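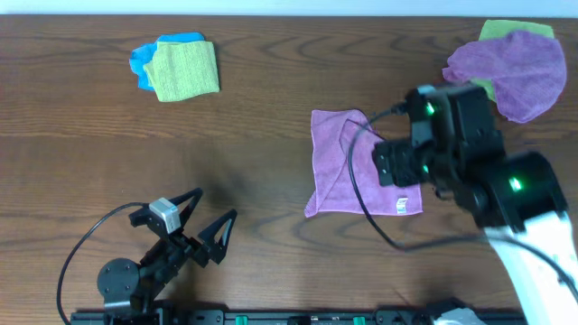 Cloth folding: how varied should the start states be?

jolgate_bench
2022-12-13
Two-arm folding task, five cloths, fixed camera plus a camera on the left gripper. Kustau wants every episode to start from a random scatter, stacked pairs included. I have 34 episodes like that and 9 were thrown out for grabbing two layers. Would you start with single flat cloths?

tamsel
Yes. Learn one fold first, add piles later. The operators need the practice as much as the policy does.

Driltell
Disagree. We did that at Lacerda and ended up with 4,000 episodes of flat cloths. The policy never learned to separate a stack – it pinched both and carried on. Keep the piles from the first session.

tamsel
That is a sampling problem. Mix them 3 to 1 and label the start state.

jolgate_bench
Labels we have: flat, corner over, heap, stacked. A cloth can carry more than one.

Driltell
Do you keep the 9 rejects?

jolgate_bench
Moved to a separate folder.

Driltell
Put back any where the operator let go and tried again. Retries are worth having.

tamsel
Only if the retry is clean. Also watch the right arm's cable. If it drags over a towel in every episode, the model will see it as part of the towel.

jolgate_bench
Noted. Will clip it up before the next batch and post the split.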